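Let the set decorators take the bow too

Wed 23 October

Every awards season I read the same profiles of the same directors, and every year the people who furnished the rooms those directors filmed get a line in the credits and a seat near the back. I think that should change, and I think it could be done without making the ceremonies any longer.

Take Wiretti, the family drama that opened in September. Most of it happens in one apartment. The reviews praised the acting, and they were right to. But the apartment tells you the mother has stopped having guests well before she says so. Somebody chose the chairs, and then somebody chose to have fewer of them in the second half. That person's name isn't on the poster.

The usual prize for this work goes to the production designer, with the set decorator sometimes added and sometimes left out. At the Midilura Film Awards the decorator has been left out since 2000. The rulebook says the designer accepts "on behalf of the department." Last year the department on the winning film had dressed 306 separate sets.
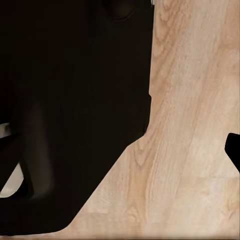
Naveed Virk wrote to me after my last column on this to say that the designer carries the blame when a set fails, so the designer should carry the statue when it works. He added that if decorators are named, painters and prop makers will ask next, and the stage isn't big enough.

I take the point about blame. I don't accept the one about the stage. Sound awards have gone to teams for years and the building is still standing. Adding one name to an envelope takes a few seconds, and Midilura spent far longer than that last year on a comedy sketch about parking.

There is also the matter of pay. Crescencio Ayala, who decorated Ivanyshyn on a small budget, told me that a nomination changes what you can ask for on the next job. Designers get that bump. Decorators on the same film mostly don't, even when they found and placed everything the audience remembers.
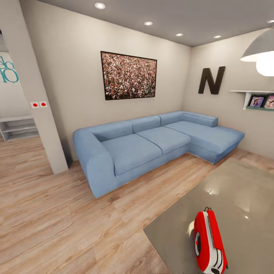 Reading time: 2 minutes

The argument matters more now that so many interiors are built on a computer. I have heard producers say a digital room doesn't need a decorator. I watched Toltivdale twice, and its digital house looks like a showroom in every shot. The artists who made it were skilled. They had been given a floor plan and no one to ask what kind of family lived there.

Midilura's members vote on rule changes next month. Of the 794 eligible, fewer than half usually bother. I'd ask them to bother this time, and to put the decorator's name back on the award.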